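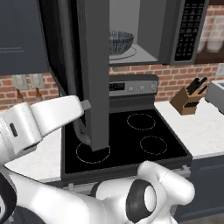

Kitchens & Appliances > Ventilation

Over-the-range microwave as the only vent, is it worth anything?

ranwood_renter
Posted Tuesday, September 16, 2025
We closed on a 1162 square foot ranch in Ranwood and the kitchen has a microwave over an electric stove, no hood. The listing called it "vented." I put a sheet of toilet paper up to the filter and it fell on the cooktop. The installer I called in Voltby quoted $1637 for a real hood ducted through the side wall. That seems like a lot for a fan and a hole. Is he padding it, or is the microwave really that useless?

castironkev
Both, probably. Most of those microwaves ship set up to recirculate. Air goes through a charcoal filter and comes back out the front at your forehead. Pull the filter and look. If it's never been changed it's a grease sponge.

L. Coelho
I'd be careful with "useless." Ours in Wutville is ducted outside and handles eggs and pasta water fine. Did you check the cabinet above it for a duct before calling anybody? Half the time the duct is sitting there and the blower was never turned around to face it.

ranwood_renter
Cabinet above has a round metal pipe in it, painted over. I assumed it was old. I can't tell where it goes.

castironkev
Goes to the attic and stops, if my last two houses are any guide.

L. Coelho
Or it goes to the roof. Go outside and look for a cap before you spend $1637 on Kev's last two houses.

dustpan77
Even ducted they don't catch much off the front burners. The body of the microwave isn't deep enough. Sear a steak on the front left and watch where the smoke goes. The brochure number is airflow with nothing attached to it, so I wouldn't put any faith in that either.

Leonor Mendes
I did this job last November. The quote I took was $405 to hook up the existing duct, turn the blower and put on a new wall cap. Different town (Nogueira) and the duct was already there, so don't wave my number at your guy. Is it as good as a hood? No. Do I smell onions the next morning? Also no. My complaint is the height. I'm short, and stirring a pot with that door open over the front burners is asking for it.

dustpan77
One kitchen and no onions isn't much of a test. Do you cook on the back burners?

Leonor Mendes
Mostly, yes. I moved everything to the back after I had it done. Fair point, I guess.

castironkev
So she paid $405 and changed how she cooks. Could've done the second part free.

L. Coelho
Kev, moving the pan back does nothing if the fan is blowing it all into the room.

ranwood_renter
Update. There is a cap on the roof with a bird's nest in it. Filter came out in about 10 pieces. Still not convinced on the hood, but I'm not convinced on the microwave either. Going to get the pipe cleared and ask for a second quote.

dustpan77
Ask them to put the duct run in writing, length and elbows. If they won't, get a third.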